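Zorstead Hall Users Group
Minutes, 2019-06-28

Present: as per sign-on sheet. Apologies: Flasley playgroup.

1. Previous minutes accepted without change.

2. Kitchen. Quote from Gritatmont for the new bench top is $204 over budget. Ask Grgić Joinery for a second price before August.

3. Hire fees. No change this year. Key deposit stays at $2.

4. Linen. Towels and cleaning cloths are getting mixed up in the one cupboard. Agreed that towels be folded in a rectangle and kept on the top shelf, with grey cloths on the shelf below. Folding to be done on the long wooden table.

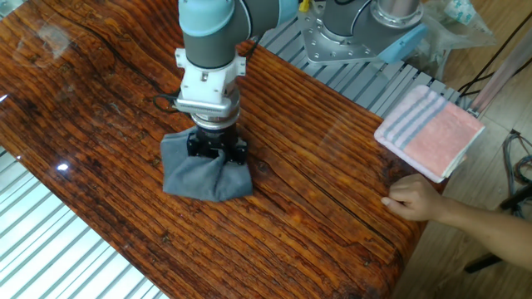

Stained towels can be cut up for rags. New cloths to be bought out of petty cash, which stands at $146. Action: secretary.

5. The 1913 honour board needs rehanging. Held over.

Meeting closed 8.40 pm.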